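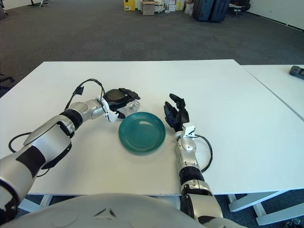 Robot's-eye view of the plate table, Strachan open day.

Harska open day — who else went?

Posted by wpietrzak, 19 June 2020

Went to the Harska open day at Strachan and I'm still picking lint off my visitor badge. The picture at the top is from the set they sent round to everyone who signed up, so you get the robot's own view, with its chest along the bottom like a man looking down at his dinner.

For those who couldn't make it: two arms, two black hands, a white table and a green plate. They've been promising us this since February. My ticket said "see the future of the workplace", and the future of the workplace would apparently like its lunch.

I enjoyed it, mind. I stood there far longer than I meant to and missed the talk on conveyor belts, which my wife says is the first good thing a robot has done for our marriage.

Anyone else? I'd like to hear from people who understood the question and answer bit.

---

mieczyslaw_w

I was there. Two hours on the coach for a plate.

I spent 6 years at Avwood fitting palletisers. Ugly things, bolted to the floor, and they'd shift more before the first tea break than this pair of hands will see in its life. Fingers are lovely to look at. Fingers are also a lot of small parts waiting to go wrong, and I counted myself lucky whenever a gripper had only the one moving bit.

And the cables! If I'd left a cable looping out from the wrist like that, my old foreman would have hung me up by it.

---

Irena Ch

Mieczysław, you say this every year about everything. You said it about the Ustell sorting demo and then bought the mug.

The palletiser is very good at pallets. Ask it to clear a table and see how you get on. My interest is care homes, where the stuff on the table is never the same from one meal to the next, and no two people put their cup down in the same spot. A shiny plate and something see-through next to it is a fair test, I'd have thought. I lose my own glasses on a white worktop most mornings.

---

mieczyslaw_w

It was a good mug.

---

remi_j

Second one from the same set, for anybody who only had the plate in the first picture to go on. I think it's the more interesting of the two.

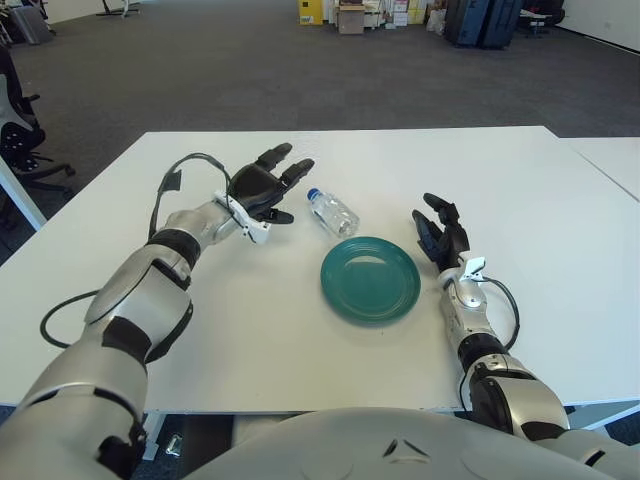 Bottle on its side by the plate, a hand either side.

Look where the bottle is. The base is all but touching the rim of the plate, and the cap is pointing at the left hand. So which hand would you use? I'd go in with the left and keep the right for steadying the plate, but I've been arguing about it with a bloke from work and he says right hand, round the middle, done. We've now spent longer on this than either of us has on our pensions.

Clear plastic is a pig for cameras as well. We had 400 clear tubs a shift at my last place and the vision system regarded them as a rumour.

---

Bronia

I'm with the bloke from work. Round the middle.

Can I also put in a word for the decor? Suitcases, boxes, an office chair at the side. I went to one of these at a big firm once and it was all blue lighting and a man in a headset. I'd trust this lot sooner. It looks like our office.

---

wpietrzak

Remi, I'd pick the bottle up with my left and knock the plate with my elbow, so I may not be the standard they're aiming for.

Bronia, agreed about the headset man. I did ask one of the Harska people whether we could have a go at setting the table ourselves next time and she wrote it down, or wrote something down.

---

mieczyslaw_w

If they let visitors lay the table I'll come back. I'm bringing a gravy boat.

---

Irena Ch

Put me down for a seat on the coach, then. Not next to him.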